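Rilico Opens Produce Market Display Room at Astley

ASTLEY, October 27, 2019 – Rilico today announced the opening of its produce market display room, a 700-square-foot space furnished in the manner of a neighborhood fruit stand. Stock is artificial, which allows the same arrangement to be kept through the season.

Grapes are heaped in a tilted wooden crate trimmed with yellow flowers. Slatted crates on a facing table are used for sorting and packing.
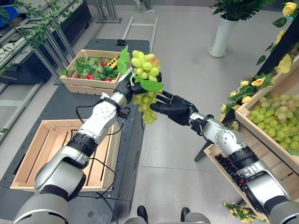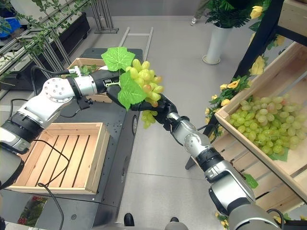
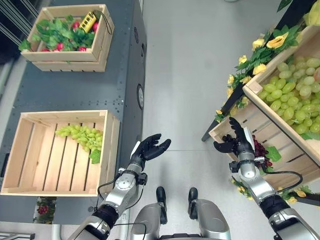 Green grapes in the tilted crate and wooden crates on the facing table, Rilico display room, Astley.

"Shoppers know a good fruit stand when they see one, and we wanted the room to meet that standard," said Cuiping Zhong, Director of Displays at Rilico. "The crates, the flowers and the height of each shelf were all given careful thought."

The room was planned in May with Rirnmont, which supplied the crates. Visits may be arranged through Guilan Ren, Visitor Office, extension 524.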